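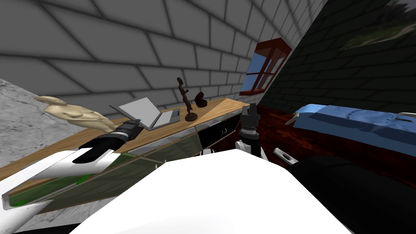
25 August 2025

Mortar trials, Eynon wall. Continued from the January sheets.

Third round of lime mortar prisms out of the curing cupboard this morning. Mix as before: one part Plakska hydraulic lime to two and a half parts washed sand by volume, water added by eye until the mortar held on an upturned trowel. Sand is from the Garkico pit, the new delivery. It is noticeably finer than the old stuff and wants more water for the same feel.

Prisms cured under damp hessian for 34 days. One corner lost on demoulding, prism set aside. The rest are sound, with slight dusting on the struck face.

Scratch test with the steel point: old sand resists well, new sand marks easily to the depth of the point. Not a surprise given the extra water. 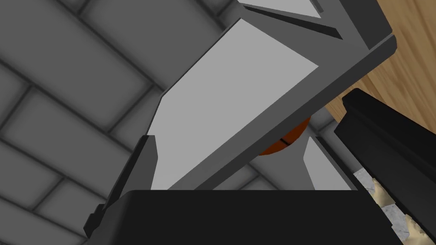
Suction is the other problem. The replacement blocks from Mollano drink far more than the originals. Dry block laid on a 16 mm bed stiffened before it could be tapped down. Soaked block floated and slid. Best result was a block dipped, then left standing for 8 minutes until the surface sheen had gone. Bed stayed workable and the joint squeezed out evenly.

Raked joints back to nearly 11 mm and tooled them with the narrow iron. Tooling too early brings lime to the surface and leaves a pale skin - wait until a thumb leaves only a faint mark.
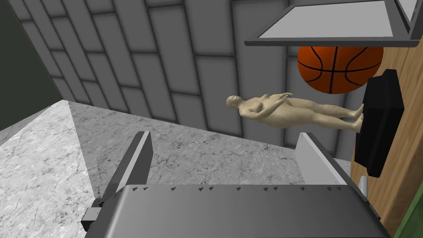 Colour is still off. The old joints on the north side are darker than anything we have made so far, even next to a wetted sample. Could be soot, could be ash in the original mix. Need a clean piece from deep in a joint before changing the sand again.

To do:
Sieve both sands and keep the retained fractions.
Repeat new sand mix with less water, same curing.
Label the bins properly - the lids were swapped again.
Order more hessian.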